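4.2 Putting things away

Most of us would love a machine that clears the kitchen after supper, and we began the Limeck trials in May hoping we were close. The arm was given 222 tidying requests, each worded the way a tired parent might word it.
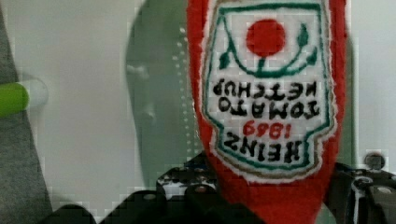
It finished 143 of them without help, and we were pleased with that, though a person would have been done and sitting down with a cup of tea long before.

Soft goods and hard goods went into the same requests, and we scored them together.

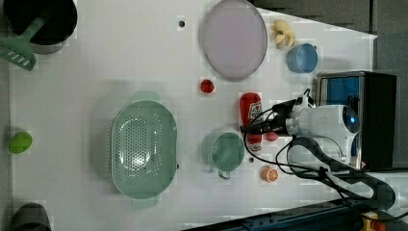 Figure 3. Tabletop and arm, kitchen set.

Choosing where to reach first remains the slow part, and over 40 requests ran out of time at this stage. A ketchup bottle lying on its side with the gripper just above it is a friendly enough target. The big oval colander and the mug beside it ask for more thought, as either may be taken by the handle or by the rim.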